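Frequently Asked Questions About Our Door Demos

Last updated 1 October 2022

Hi! I'm Lertchai Jitpraphai, and I look after demonstration collecting at Drovine. I get a lot of email about how we do it (mostly from students, a few from people who want to send us robots to try), and I kept typing the same replies over and over, so I've put them on one page. If your question isn't covered, write to me and there's a decent chance it ends up down here with the others.

What are you collecting?

Short recordings of a simulated robot arm doing household jobs, mostly to do with doors: room doors, cupboard doors, tall closet panels, anything that swings. A person drives the arm from start to finish, we save everything the arm did along with what its cameras would have seen, and the whole lot becomes practice material for a learning system. We call each recording a demo.

Why doors? Isn't that kind of dull?

I love doors! They look easy and they're horrible. The arm has to reach the right spot, get hold of something small, and then move along a curve that it doesn't get to choose. Pull a little too straight and the gripper slides off. And every door has its own idea of where the handle goes. If a policy can deal with a door it hasn't met, I start to believe it has learned something.

Who does the driving?

Me, the rest of the Drovine crew, and people who sign up through the form. You don't need a robotics background. Our steadiest driver last season came from a job icing cakes, and I'd trust her wrist over mine any day. You do need some patience, and you need to be okay with failing the same reach over and over on your first afternoon.

What do I need at home?

A computer that can handle a simple 3D game, a stable internet connection, and either a gamepad or a pair of hand controllers. Hand controllers feel more natural for most people. I use a gamepad myself because I started on one and I'm stubborn. A mouse and keyboard will technically work, but the motion comes out jerky and we end up throwing most of it away, so please don't.

How does one session go?

You log in and Clurer (our scene builder) hands you a room and a task line, something like "open the grey door" or "close the cabinet on the left." You get a free minute to wiggle the arm and look around. That minute isn't saved, so go wild. When you press start, recording begins, and it runs until you press done or the timer gives up on you. Then you mark the demo as good, bad or not sure, and the next room loads.

Most people do an hour and then stop. Past that the hands get sloppy, mine included.

Where do the rooms come from?

Clurer puts them together out of parts: walls, floors, beds, tables, doors, and a long shelf of smaller things. It picks surfaces from a big pool and isn't shy about it, so you'll meet ceilings that look like floors and floors that look like a hotel lobby. We leave those in on purpose. If every room had cream walls and a brown door, the system would happily learn that doors are brown, and then it would be lost in your aunt's apartment.

There are 104 room layouts in the current set, and the surfaces get reshuffled each time a layout is loaded.

The furniture is in silly places. Should I report it?

Only if it blocks the door so badly that the task can't be done. An ironing board where you'd never leave one is fine. A bed pushed right across the doorway isn't, so hit "skip" and choose "blocked" from the list. Things floating in the air or sunk into the floor are worth a report too, and a one-line note is plenty.

Why is the view tilted?

People ask this more than anything else! You see the room from a viewpoint that can sit at an angle, so the horizon may lean quite a lot and big pieces of the robot may take up the bottom of your screen. It feels strange for ten minutes and then you stop noticing. If it makes you queasy, turn on the second view in settings, which shows the room level from a corner. The second view is for you only and doesn't go into the demo.

How many demos have you got?

As of this update, 1,914 that passed review. We set out to get 1,000 by April and went sailing past it, mostly thanks to a burst of sign-ups over the winter. I'd like a lot more of the fiddly kinds (stiff hinges, low knobs, doors that open toward the arm), so the task list leans that way at the moment.

What makes a demo good?

Smooth beats fast. Come in at a sensible pace, slow down before you touch anything, close the gripper, and let it settle for a moment before you move the door. Then keep going until the door is clearly where the task line asked for it. A small correction halfway is great, by the way. We want those, since a system that only ever sees perfect reaches has no idea what to do when its own reach is a bit off.

What we can't use is the arm being rammed into a panel until it happens to swing. It counts as an open door, I suppose, but please, no.

Here's the part of the job I find hardest to put into words, when the gripper is nearly at the spot and you have to stop rushing: 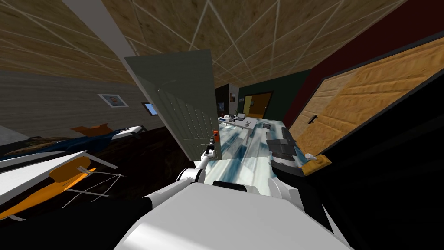

Gripper close to the small red-orange piece on the edge of a tall grey door panel, in one of the simulated rooms.

Do I have to grab the handle?

If there's a handle and the task line mentions it, yes. If it only says "open the door," you may use whatever part of the door a reasonable arm would use. Edges are allowed. Hooking an edge with one finger of the gripper is allowed too, and it's a useful trick for panels that are already a little open. Just don't mix methods inside one demo unless the first one slips.

What if there's more than one door in the room?

Read the task line twice. It will name a color or a side, and the other doors are there to make life harder for the learner later on. Opening the wrong one is the most common mistake we see from new drivers (I did it myself while recording the tutorial, so no judgment). Mark it bad and carry on. Please don't open the wrong door and then go back for the right one in the same recording.

What happens to the bad ones?

We keep them, in a separate folder. Some get used to teach a small checker that guesses whether a demo worked, and it needs failures to learn from. So do mark them bad and don't feel guilty! A wrongly labeled success does much more harm than an honest flop.

And "not sure"?

I watch those myself. There's usually a pile of them on my desk with my morning coffee. Typical case: the door moved, but did it move enough? I go by whether the arm could fit through the gap without touching, and I'm fairly strict about it.

What exactly gets saved?

The joint positions of the arm, the gripper opening, the camera views, the pose of every movable thing in the room, your button presses, the task line and your label. Nothing from your own webcam or microphone. Your name is swapped for a driver number before the files leave the intake server, and the list matching the two stays with me.

What is Grevico? I see the name in the file headers.

Grevico is the replay tool. It takes a saved demo and plays it back in the simulator, which lets us change the wall colors or the lighting while the arm does the same motion. One careful demo can turn into a bunch of different-looking ones that way. It doesn't replace new driving, though. A replay is still the same reach, and the learner gets bored of it in its own fashion.

Why not use a real arm?

We will, later! Our partners at El Sherbiny have a practice apartment with real doors, and the plan is to take what's been learned in simulation over there and top it up with a smaller batch of demos on the physical robot. Simulation comes first for the boring reasons. It resets instantly, many people can drive at the same time, and when I slam the arm into a door frame I don't have to fill in a repair form.

Does stuff learned in simulation carry over?

Some of it. Getting near the door carries over nicely. The contact part is rougher, and I don't want to oversell it. Real hinges stick and real handles have play in them, and our simulated ones only sort of do. Ask me again once the apartment tests are done.

Do drivers get paid?

Yes, per hour and not per demo. We tried per demo very early on and everybody hurried, me included, and I spent a miserable week deleting doors. The current rate is on the sign-up form, and the training hour is paid as well.

Can I have the data?

For study and teaching, yes. Fill in the request form with a line or two on what you want it for. We have a starter pack of 800 demos that's small enough to download on an ordinary connection, and I'd begin there before asking for the full set. It comes with a loading script and a readme that I wrote late at night, so do tell me where it's confusing.

My session froze halfway through a demo. Did I lose it?

Probably that one demo, sorry. Everything you'd already labeled is safe. Reload the page, check that your controller still shows as connected, and use the free minute to make sure the gripper opens and closes before you press start. If it freezes twice in the same room, send me the room number from the bottom of the session screen and I'll pull it out of rotation until it's been looked at.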